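Folding on the bed, again

Quick one because I've got to be out of the door soon and there's still a wash in the machine. Skip this if you came for the allotment stuff, that'll be up later in the week, promise.

So. Laundry. I had a message from Kiều Lương after the last post asking how I get through the folding without a proper table, and the answer is the bed. Always the bed. We had a folding table for a bit, a Zindwood one, wobbly thing, and it lived behind the door and fell on people. Gave it to Sang in November. Not missed.

The bed's a better height if you kneel, worse if you stand. I stand. My back has opinions. But it's big and it's flat and if you leave a pile on it you have to deal with it before you can go to sleep, so the job gets done. Usually. There have been nights when the pile just moved to the chair.

What I do, more or less:

Strip off the duvet and pillows first and dump them somewhere else. I used to fold round them and everything slid about. Smooth the sheet with your arm, doesn't need to be perfect. Then one thing at a time. I know people sort into heaps first, tops here, socks there – Nhàn Khương does it and her cupboards look like a shop – but I lose interest halfway through the sorting and then I've got heaps and nothing folded.

Big flat things go down first. Pick up a bit in the middle, give it a lift, let it drop out sideways. Don't worry about the wrinkles at this point, you'll smooth them with your hand when you fold.
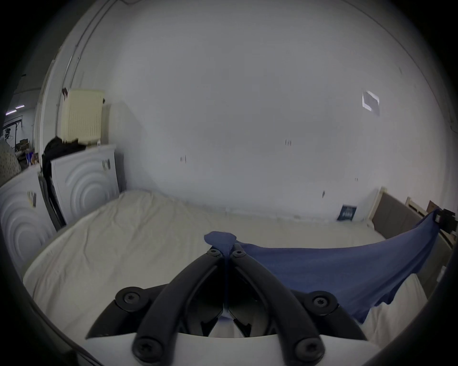 Blue one, spread out over the side of the bed.

If it hangs over the edge of the matress like that, pull it back towards you before you start, or the bottom comes out crooked and you end up with a lump. I do this wrong about as often as I do it right.

Then it's sides in, half up, half again. My mum, Tươi Ngô to the rest of you, does thirds, and hers stand up on their own in the drawer. Mine lie down. She has shown me how. She has shown me more than once. I think it's the last fold where you have to be strict and I'm never strict by then, I'm thinking about tea.

Bảo says roll everything. Bảo also owns 2 jumpers, so.

Other thing I wanted to say, for the person who commented under the ironing post (41 comments on that one, I've never had so many, you're all very cross about ironing) – no, I don't iron T-shirts. Fold them while they've still got a bit of warmth in them and pile them up, and put something heavyish on top if you care. I use towels. The bottom of the pile comes out flattest so put your good ones there.

Small stuff I leave till the end. Cloths, flannels, the odd thing that isn't really anything. They get scrunched up and shoved to one side while I do the rest and then I can't face them.
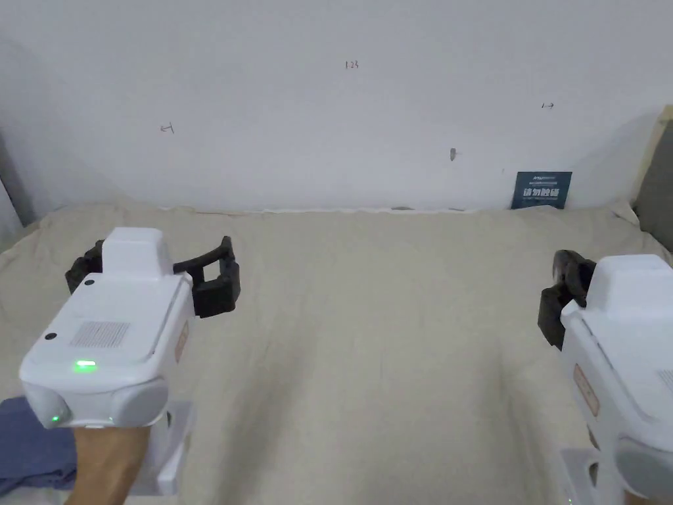
Blue cloth in the corner, still crumpled. Plenty of space on the beige, mind.

I've tried just having a basket for those and not folding them at all. It works fine till you need a decent one for visitors and you're digging. So now they get one fold, half and done, and I'm calling that folded.

Right what else. Pegs – the Udano ones I moaned about have all snapped now, every one, so don't bother. Somebody suggested Rathore, will report back when they turn up. And the airer is still going, touch wood, even though one leg is tied on with string.

Got to go, machine's beeping. Tell me your way of doing fitted sheets in the comments becuase I just roll mine into a ball and shut the cupboard door quick.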